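**Meeting a match in person when one of us lives in a small town**

I have been corresponding with a match through Cenent for 12 weeks. She resides in Skovau, a drive of 2 hours from my home. Is it appropriate to propose a first meeting at her end, or should a midpoint be offered?

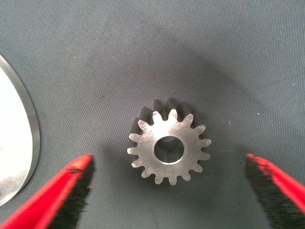
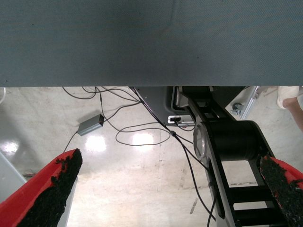
*Metal gear on grey fabric (first); fabric-like surface and pale floor (second).*

**Trindade**

Members are advised to offer a midpoint in the first instance. The venue should be public, and each party should arrange their own travel. Please inform a friend or neighbour of the location and the expected time of return. A first meeting need not exceed the length of a coffee.

**Reko**

Midpoint. I drove the full distance once and she cancelled when I was 20 minutes away.

**Skovau_South**

The bakery in Skovau closes at noon. If you do travel here, the hotel dining room is the customary alternative and bookings are required in October.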